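We use cookies to keep this site running and to remember your settings. Accept all | Manage preferences

Duvdale Community Kitchen – Minutes of the March Members' Meeting

Start: 7 p.m., in the dining room
Chair: Oanh Hầu
Apologies: the Lukoševičius family, who sent a very welcome tray of poppy seed rolls anyway

1. Minutes of the last meeting
Read and agreed, with one correction. The second oven was serviced before the holiday supper and the minutes had it after.

2. Spring clean
Oanh opened with a big thank-you to everyone who came to the first cleaning session. The shelves over the prep counter are done, the spice drawer has been emptied and wiped, and the window over the sink opens all the way again! Several members said they had forgotten it could.

Still to do: the inside of the tall cupboard, the backs of both refrigerators and the grout behind the range. The range hood filters can go through the dishwasher on the long cycle, two at a time. Please don't stack them.

It was agreed to hold a second session before the end of the month, 8 a.m. start, with breakfast for whoever turns up. Pancakes were proposed and carried without a vote.

3. Brushes and small tools
This took longer than anyone planned and was a really good discussion. We have been using the same few brushes for bottles, drains and vegetables, and members would love to see that end. The proposal is to go by handle color, so that anybody walking in for the first time can grab the right one.

Lime green will be for bottles and jars. The green brush has a smooth plastic handle that is wider at the top, with an oval hole for hanging, and gray bristles on a cylindrical head. It suits the quart jars we use for pickles, and everyone who spoke was keen to have more of the same shape. There is clear plastic wrapped around the neck at the moment, and the meeting asked that it be peeled off before the brush goes on its hook.

White will be for vegetables and blue for drains. The drain brushes live under the sink and stay there. A question was raised about the old wire brush for the grill, which has no color at all. It was decided to tie a piece of red string to it for now.
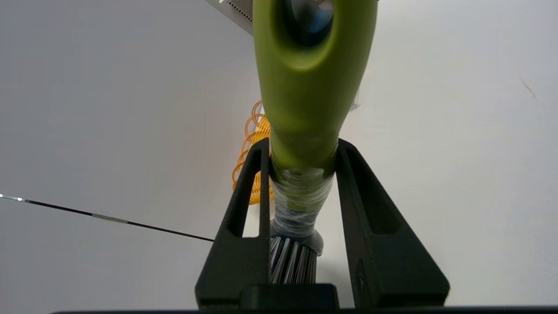
4. Hooks and hanging space
Following on from item 3, everything with a hole in the handle should hang. Air gets around the bristles and the counter stays clear, and it looks so much more cheerful than a jug full of wet handles. We talked over two kinds of rail. The Primier one screws to the wall and comes with 3 hooks, and extra hooks can be added. The Vandalero one goes over a cupboard door, so no drilling, but it rattles. Show of hands was strongly for the Primier. Oanh will measure the wall to the left of the sink.

5. Pickle day
Last year's jar total was about 1,000 and we would be delighted to get there again. Labels are in hand. Lids are not, and need ordering early. Two more large pots would help, if anyone can lend them for the weekend.

6. Any other business
– The blue colander is missing. Please check at home.
– Dish towels: take a bundle, wash it, bring it back. Thank you to those already doing this, it has made a huge difference.
– Rolls finished by 8:15. Recipe requested.

Meeting closed at 8:30 p.m. Next meeting same place, same time, date to go up on the kitchen door.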